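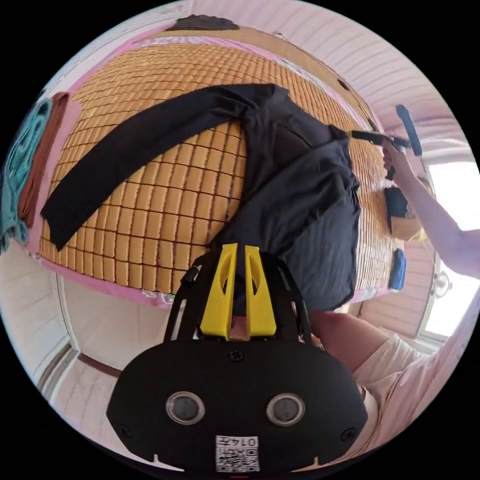 *Slide 1: gripper 0147, black long-sleeved top on the bamboo mat*

**Notes, 16/06/2023 – Mesfin Tamiru**

Leave slide 1 up while people sit down. Say who I am, then go straight in.

- The task is clothes on a bed. A person holds the gripper and does the job by hand, and the model learns from the recording.
- Point at the sleeve stretched across the mat. The body is bunched up. We want starts like this, and messy ones should stay in the set.
- Two yellow fingers, so fabric gets pinched. Mention thin cloth if someone asks.

Numbers for Kundside:

- 2980 recorded, 2000 kept after review
- 192 held back for testing, all from homes the model has not seen

Pause here. Last time I rushed this part.

Why real bedrooms: the Briltwood set from January was all one table and one plain cloth. The model did fine there and badly on beds – patterned covers were the worst.

Dark clothes get their own line. Sleeve edges are hard to find in black fabric, and reviewers disagreed on those clips most.

Next slide is the Bogale review tool. Skip Atix if we are past the halfway mark.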